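Kids' Science > Materials > Stone in the Kitchen

How marble forms

Marble begins as limestone, a rock made mostly of the mineral calcite. Much of that calcite comes from the shells of sea animals. When limestone is buried deep in the Earth's crust, heat and pressure change it. The calcite crystals regrow and lock together. Rock changed this way is called metamorphic rock.
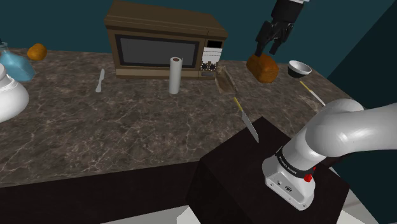

Pure marble is white. Colour comes from other minerals – iron oxides give reds and browns, and carbon gives grey. Veins often mark old cracks or layers where those minerals collected. The brown counter under the microwave has this pattern, with thin, pale veins that wander in no fixed direction. Marbled surfaces can also be manufactured, so a pattern alone does not prove that a counter is real marble.

Geologists test hardness with the Mohs scale. Calcite scores 3 and a steel knife usually scores more than 5, so steel can scratch marble. Acid also damages it. Lemon juice reacts with calcite and leaves a dull mark called an etch.
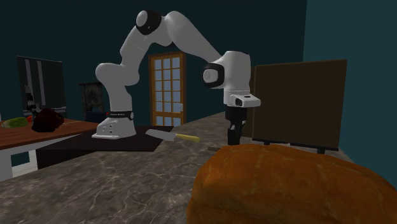 A loaf and a knife on a stone countertop.

Last updated: March

Comments (2)

Beatrice Lukumay: My class of 27 tested vinegar on marble chips on Thursday. Small bubbles, as expected.

Horațiu Crăciun: Is granite metamorphic too? My daughter is 6 and wants to know. Her book says igneous.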